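Lotlow opens its Stiltitby guesthouse on 30th April

I'm so pleased to say our second Lotlow guesthouse opens in Stiltitby on 30th April, two miles from the Gurnby ferry (and yes, the kettle's on already!). 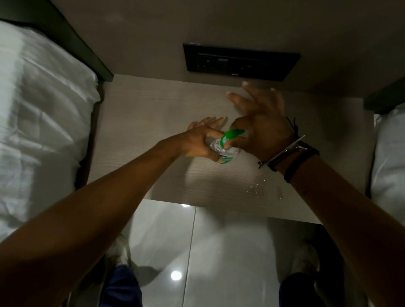 We've got 50 beds, mostly in twin rooms, and Szulc the bakers next door are doing our breakfasts. I've tried the cheese rolls more often than I should admit. 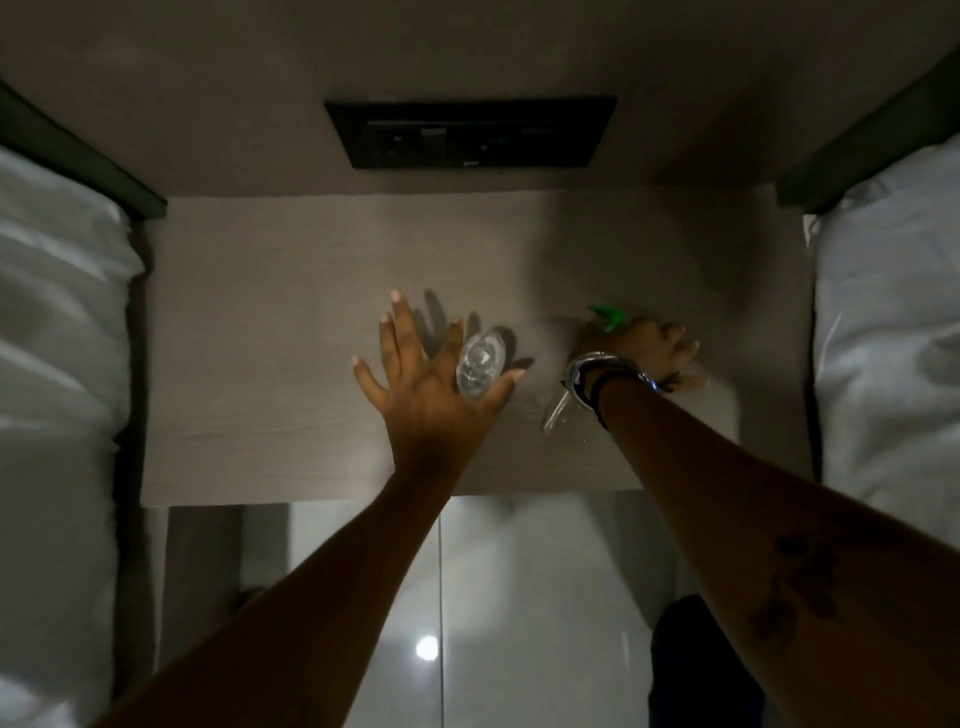

Booking

Ring the front desk on extension 3654, or just pop in. Dogs welcome downstairs.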